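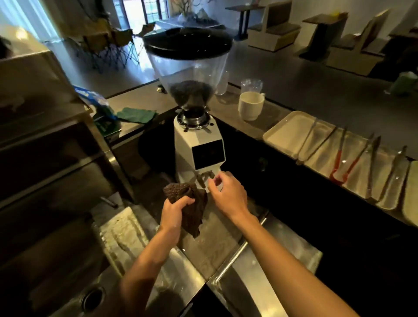 Corneck, March

Chapter 4
Noise and Hearing Loss at Work

Hearing loss caused by noise is permanent. It usually comes on over years, and many workers first notice it when they have trouble following talk in a crowded room. Ringing in the ears, called tinnitus, may start earlier.

Sound enters the ear canal and moves the eardrum. Three small bones carry the movement to the cochlea, where hair cells turn it into nerve signals. Loud noise damages these cells, and they do not grow back. High-pitched sounds are normally lost first.

The risk depends on how loud the noise is and how long a person is exposed to it. A short shift beside a very loud machine can do as much harm as a full day beside a quieter one.

This chapter follows the hearing program at Skov, a metal parts plant with 848 workers. Section 4.1 covers the measurement of noise in decibels. Section 4.2 looks at hearing tests and how to read an audiogram. Section 4.3 deals with controls, starting with quieter equipment and enclosures and ending with earplugs and earmuffs. Allow 40 minutes for the reading and 30 for the review problems.

Key terms: audiogram, cochlea, decibel, threshold shift, tinnitus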